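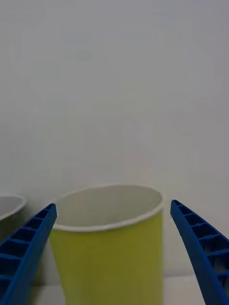
A paper cup in yellow-green, white on the inside.

I bought my first individual stock in February, and I have been boring everyone I know with it ever since, so now it's your turn!

The company is Bresix. They make lids, liners and the little valve things that go inside dispenser bottles. I had never heard of them until I went looking for small, dull companies that pay a dividend, and when I say dull I mean it as high praise. Their annual report has an entire page on resin prices. I read it twice.

Some background for anybody new here. For years all of my money outside the emergency fund went into one broad index fund, and most of it still does. I'm not changing that. But I've wanted to learn how a business really works from the owner's side, and reading books about it only got me so far. I'd get to the chapter on cash flow, nod along, and forget everything by dinner. So I gave myself a small pot of money to learn with, set up a second account at Sendora (my main one is somewhere else and I wanted a wall between the two), and made a rule that I had to read the last 6 annual reports of any company before I could buy a single share.

Let me tell you, six annual reports is a lot of annual reports. The first one took me most of a weekend with a dictionary tab open. What on earth is a deferred tax asset? I know now, sort of. By the third I'd figured out that you can skip the glossy part up front and go to the cash flow statement, and by the fifth I was catching things I was really proud of catching, like the year they changed how they counted a "customer" and the number jumped for no good reason. They did explain it, in a footnote, in very small type.

What I love about reading them in order, oldest first, is that you get to see management make promises and then you turn the page and find out what happened. In the oldest one they were very excited about buying a company called Oria that made refillable soap bottles. Big spread, lots of arrows. Two reports later Oria gets one paragraph. The year after that there's a writedown, and the letter to shareholders talks about "a refocused portfolio." I laughed out loud! But then I went back and gave them some credit, since they stopped pouring money into it pretty fast and the debt from the purchase has been going down every year.

So in February I bought 10 shares. Ten! My whole position would not cover a decent set of tires. I still had to get up and walk around the kitchen before I hit the button.

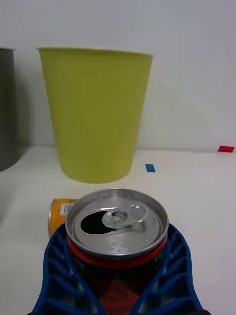
Can with the tab up.

A few things I've learned already, in no special order.

Limit orders are your friend with a small company. Bresix doesn't trade very much, and the gap between what buyers were offering and what sellers wanted was way wider than anything I'd seen on my index fund. I put in a limit order, it sat there for two days doing nothing, and then it filled while I was at the dentist. If I'd used a market order I would have paid more, not a lot more on ten shares, but I'd have been annoyed about it for a month.

Being a shareholder gets you mail. I signed up for the investor emails and I also got a proxy notice, which I didn't expect so early. I get to vote! I read every item on the ballot and voted on all of them. One was about switching auditors, and I spent a whole evening looking up why a company would do that. (Lots of reasons, most of them harmless. Fees, mainly.)

The earnings call is free to listen to. I had always pictured these as something for people in suits with a special login. Nope. You click the link, give your email, and there you are, listening to the finance chief talk about freight costs while you fold towels. The questions at the end are the best part. One analyst asked the same thing three different ways and never did get an answer, and I found myself rooting for the poor analyst.

My spreadsheet got out of hand. It's up to 691 rows. I started with one line per report and then wanted one line per segment per year, and then the segments changed names halfway through, and so on. I'm sure there's a smarter way to lay it out. If you have one, please, please send it to me.

Next up on the reading pile is Ranasinghe, which makes commercial shelving and racks. It's a bigger company with more debt and a much more confusing pension section. I've done two of the reports so far and I can't tell yet whether I like it. The inventory number has been growing faster than sales, and I want to see if they say anything about that in the newer ones before I get my hopes up. I may well read the whole stack and buy nothing, and that would be fine with me. The learning pot isn't going anywhere.

I should say what I always say: I'm a person with a blog and a library card. I don't know your situation, please don't go buy something because I got excited about resin prices. A company this small can drop hard on one bad quarter, and I picked an amount I could watch shrink without losing sleep.

The dividend should land in 6 weeks if I've read the record date right. I worked out what I'll get and it's enough for a sandwich, no drink. I can't wait. I'm going to have it reinvested after this first one, but this first one I want to see show up as cash in the account, just so I can look at it.

A couple of you asked after the last post whether I'd share the checklist I use when I read a report. Yes! It needs cleaning up first, there are a lot of notes to myself in it that say things like "WHAT" and "ask somebody." I'll put it up once I've finished the Ranasinghe reports, and I'd like to add a section on pensions by then, assuming I ever understand one.

Posted March 2022 in Money, Learning Out Loud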